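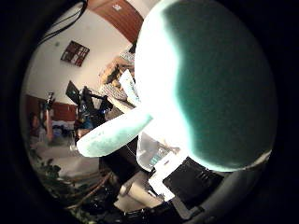
Bronwyn Gilchrist has a rule for the people who teach her robot hand: a recording is worth keeping only if another person can understand from it what the hand wanted to do. She leads the group that gathers examples for Drunura, a learning system for household tasks at the company Kevum. The camera she cares about most sits at the wrist, and its view takes some days to get used to. The fingers are huge and pale with light, and the things the hand should work with, such as a white cup lying on its side or two thin wooden sticks, look small next to them. "New people look at this and say that they see only fingers," Gilchrist told me. "I say to them, good, the system also sees mostly fingers. Now look at the cup."

I visited her in May 2022, when the second round of recording had already begun. The first round was made in a laboratory with bare tables and one type of lamp. The system learned well from it and then did poorly in any other room. Gilchrist speaks of this period without embarrassment.

"We had 1698 recordings and we were very proud," she said. "Then we took the hand to a normal room, with a door and pictures and a bed, and it behaved as if it had never met a cup before. In a way this was true. It had met only our cup, on our table."

The second round is done in furnished rooms. Each task is recorded 20 times by one person, and then the objects are moved and a second person takes over. I asked why the number is not higher, as the equipment is in place and the operator is already warm. Gilchrist shook her head. After many repetitions, she explained, people find one comfortable movement and stay with it. The recordings become very smooth and very similar.

"Smooth is nice to watch," she said. "But I would like to have the small corrections. The hand comes a little too far to the left, the person notices, the person brings it back. If I have no such moments, how should the system know what to do when it is too far to the left?"

This is also the point on which she disagrees with Merrick, the partner company that stores and sorts the material. Merrick proposed to remove every recording in which the hand hesitates for longer than two seconds. Gilchrist kept them. The two sides agreed on a label for such recordings, so that each can use them or leave them out.

Light is another subject on which she can talk for a long time. In the wrist view the bright parts of the hand often lose all their detail, and a translucent container near the fingers can become partly white as well. Her colleagues asked for curtains. She has refused so far, with one exception for the Bindell test, a comparison between hands in which the conditions must stay equal.

"In a kitchen there will be sun," she said. "I cannot ask the family to close the curtains before the robot picks up a cup."

The work is slower than people outside expect. A good session gives 300 usable recordings, and a bad one gives almost none, for example when the clocks of two cameras do not agree and this is found only in the evening. Gilchrist now lets the operators check the first recording together before they continue with the next. She also asks them to write one sentence after each task, in their own words, about what was difficult.

I was allowed to read a few of these sentences. "The cup turned away when I touched the rim," wrote one operator. Another wrote only: "Sticks again." Gilchrist laughed when I read this aloud. Thin objects on a dark surface are the least liked task in the group, and she has planned more of them for June.

Before I left, I asked her what she would change if she could start again. She thought about it for some time – she is a person who lets a question wait – and then said that she would have left the laboratory in the first week.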